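Food Waste and Reheating Habits in Shared Student Kitchens
Final report, Household Studies project course
Project group: Mekdes Kumsa, Yuto Noguchi, Rosario Rizzi
Supervisor: Xiomara Oyelaran

1. Background

The Fudelmont residence houses students in shared apartments, each with a common kitchen. The purpose of this project was to find out how often cooked food is thrown away in these kitchens, and whether the habit of storing and reheating leftovers has any bearing on the amount discarded. The countertop microwave oven was taken as the main means of reheating.

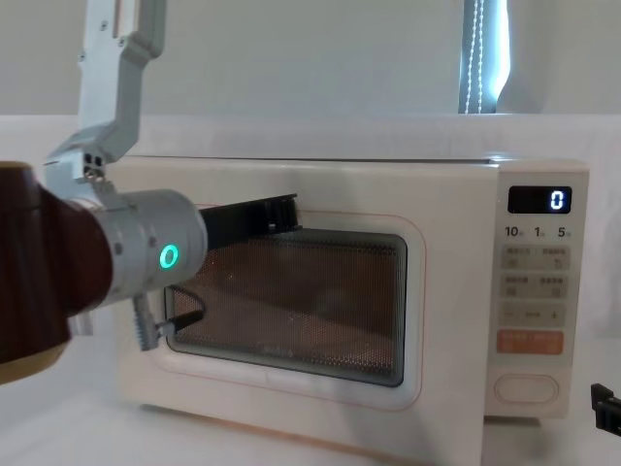
Page last changed: June, by M. Kumsa

2. Method

A written questionnaire was given to 165 residents, of whom 141 returned it complete. Respondents were asked how many portions they cooked at a time, where leftovers were kept, and why food was discarded. In addition, two kitchens in the Jakab wing kept a waste diary during the spring term. Cooked food was weighed before it was placed in the bin. Peelings, coffee grounds and bones were left out of the record.

3. Results

The diaries show that rice, pasta and soup made up most of the discarded food. In one kitchen, more than 450 grams of cooked rice was thrown away after a single shared meal. The reason given most often in the questionnaire was that the owner of a container could not be identified — a problem of labeling, in the view of the group. Residents who wrote a name and a date on their containers reported less waste.
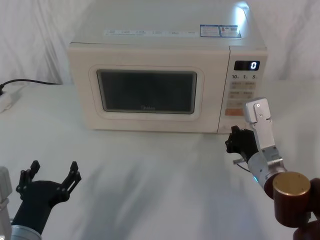
Last modified in June | Section editor: Y. Noguchi

4. Discussion

Several respondents stated that they avoided reheating food because they were unsure how long it had been stored. Uneven heating was also mentioned, mainly for thick dishes such as stews. The answers depend on memory and may understate the true amount of waste. The diaries are more exact but cover too few kitchens to represent the whole residence.

5. Recommendations

The group recommends that a marker and a roll of tape be kept in every kitchen, and that one refrigerator shelf be set aside for food open to all residents. Taner Güler of the residence office has agreed to test the shared shelf in the Jakab wing next term. The questionnaire form and the diary sheets are attached as appendices.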